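Robot arm at Gistdale repair shop halted after gripper fails to let go

By Valbona Radonjić

I stopped by the Venel workshop in Gistdale on Monday to pick up a lamp, and I ended up staying two hours because everybody in the place was standing over one of their robots with the covers off and a pot of coffee going. So you get a news item out of it, and I still don't have my lamp!

The short version: one of the shop's two sorting arms, the one they call Leka, failed to open its gripper when told to. It had hold of a small tray of parts at the time and just kept holding. The arm then tried to carry on with its next move, tray and all, and bumped the guard rail at the end of the bench. No one was hurt (the closest person was over by the door, signing for a delivery), but the tray was bent and the arm shut itself down, as it's supposed to when it hits something.

Glória Cunha runs the floor there, and she was pretty frank with me about it. "The stop worked, and I'm glad of that," she told me. "But it should have known it was still holding the tray before it moved at all. That's the part I don't like."

Her log shows the arm had done 3933 pickups since its last service without a complaint. The service interval is supposed to be 4,000, so it wasn't even overdue, and that's bugging her more than the tray. They've gone back through the last 700 and found 26 where the fingers were slow to open. Slow, but they opened, so the software marked every one of them as fine and moved on. I asked if a person would have noticed. She thought so, if they'd been watching, and then she laughed and said the whole point of the thing is that you don't have to watch.

The suspicion right now is a worn cable or a position sensor that's drifting. Piltier, the company that services the arms, has asked for the full log and wants the gripper checked through its whole range before anybody runs it at normal speed again. When I got there they were doing it in small steps, open a little, stop, write it down, open a little more. It's slow going, and I found it weirdly hard to walk away from.
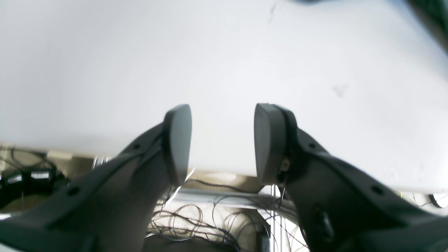 What happens now

Leka stays off regular work until Piltier signs off. The second arm is still running, but at half speed, and Glória has put a rule in place that someone stays within reach of the stop button whenever it's moving. Customers have been told to expect delays. There were 307 items in the queue when I left, my lamp included, and they're sorting the small stuff by hand in the meantime.

If you're waiting on something from them, call before you drive over. The front desk is open until 5 p.m.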